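Section 4: Getting the picking bench ready for a club session
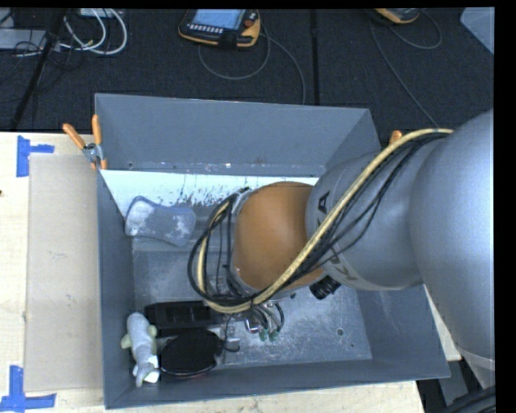
By the time you reach this section you should have done the safety induction with Jolanta Krajewska and signed the sheet by the door. If you haven't, please go and find her first. She is very kind about it and it only takes 22 minutes, and she will not let you near the pendant until it's done, so you may as well get it over with!

Everything below is for the student picking challenge, where each team's program has to find things in the bin and lift them out in whatever order it likes. Matvii Vasylenko wrote the first version of these steps in September, and Duygu Güneş has since tidied them up after watching a whole term's worth of teams get step 3 wrong.

Before you switch on

1. Walk once round the bench and look at the hose and cables along the arm. They should follow it loosely, with enough slack for the wrist to turn. If anything looks pinched or stretched tight, stop and tell whoever is leading the session.

2. Set the metal bin on the table, open side up. Give it a wipe inside if it's dusty (scratches on the floor of the bin are fine and have been there for ages).

3. Clamp the bin on both sides with the orange-tipped spring clamps. Push each clamp well down over the edge, then give the bin a firm nudge. If it slides at all, do it again.

Note: The blue tape on the table is there for lining things up. Please don't peel it off, however tatty it gets, as putting it back in the right place takes a good half of an evening.

Filling the bin

4. Choose your objects from the Furner box. Beginners should start with a few things that are nothing like one another: a soft toy, something spongy, something dark and boxy, something rounded. Leave plenty of bare floor between at least two of them.

5. Place them by hand with the arm stopped. They can lie close together or right up against a wall once your program is managing the easy ones, and we rather encourage that later on.

6. Tuck in any labels or tags on soft toys if you can. It's no disaster if one pops out again.

CAUTION: Never reach into the bin while the arm is enabled, even to nudge something a tiny bit. Press the stop, wait for the session leader to say "clear", and only then put your hand in.

First run

7. Pick up the pendant and check that the screen is lit and shows no warnings. Keep its cable away from your feet.

8. Load your team's program from Altero and set the speed to 2 per cent. Yes, it is painfully slow, and yes, we do mean it.

9. Run one pick with a second person watching the wrist and the loops of cable near it. If they're happy, you may go up to 13 per cent for the rest of the session. Only Kourosh Talebi can approve anything faster.

10. Write each attempt in the team log, including the misses. Elif Naz Keskin collects the logs when you pack up and would much sooner have a messy page than an empty one.

Packing away is covered in Section 5.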